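The Snack Plate

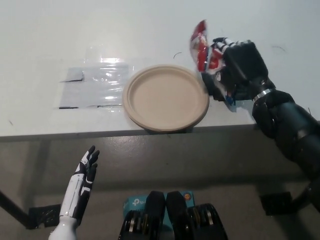 Hidayah Teoh had been hired to decide whether the machine could put out a snack. The Furnar people wanted an answer by the end of March, and she had told them three weeks was plenty. She sat on a stool with a clipboard and watched the black hand hold a red and white packet up over the white table, a little to the right of the plate. The plate was the throwaway kind, beige, and its near side stuck out past the edge of the table. She wrote that down. Her mother would have pushed it back with one finger on the way past.

"Is the plate supposed to be there?" she asked.

Ó Súilleabháin looked up from his screen. "It's on the table."

"Most of it."

He typed something. He had worked at Vono before this, on a machine that folded towels, and he said the towels had been worse. The best one had taken 28 minutes.

The job was for a care home in Grindcombe. The night staff there spent a good part of each shift carrying small things to people who were awake and wanted company. Hidayah had worked nights there herself, years ago. She knew that Room 3 would want the packet opened and Room 9 would want it left shut.

"Can it open them?" she said.

"Not yet."

"Can it tell who wants them opened?"

"That's not in the test."

The form had one box for yes and one for no. She ran the test until dinnertime, about 277 tries by his log, and then he shut everything down and went to find his coat.

She stayed and filled in the form. Under comments she wrote that it could probably carry a packet to a plate, and that somebody would still have to go in and sit down. She signed it 3rd March and left it on his chair.

557 shares | 28 comments

Related stories
The Towel Machine
Night Shift at Grindcombe
What the Dishwasher Heard
A Key for Room 9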